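Section 4. Good practice for handheld gripper demonstrations

4.1 Scope
These notes cover tabletop demonstrations recorded with two handheld grippers and a head-mounted camera. They supplement the Tullo bench rules, which apply in full. Work with powered arms is covered in Section 5.

4.2 Marker cubes
Each gripper carries a cube at its base. Pose is recovered from the printed faces, so a cube with a bent, dirty or glossy face must be replaced before recording. Sleeves stay below the cube. Keep at least one face of each cube toward the camera at all times; 2 faces are preferred. A take in which either cube is lost for more than 16 consecutive frames is rejected.

4.3 Table
Set out the task objects before the operator sits down. Objects may touch or overlap if the task sheet allows it. Leave 100 mm clear along the operator's edge.

4.4 Floor and cables
Cables must not cross the operator's route to the seat. Power strips are placed beside the table, never under the operator's feet. Bags go against a wall.

4.5 Records
Log the take number, gripper pair and task sheet version. Farnalel format is required; the older McPhee sheets are no longer accepted. The reference set for this course holds 246 takes.

Reading for May: Cakano handbook, chapter on operator posture.

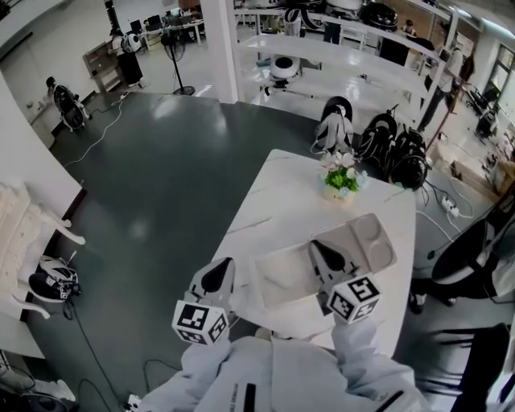
Fig. 4.1. Two-handed tabletop work, seen from above. Marker cubes sit above the wrists, two faces visible on each.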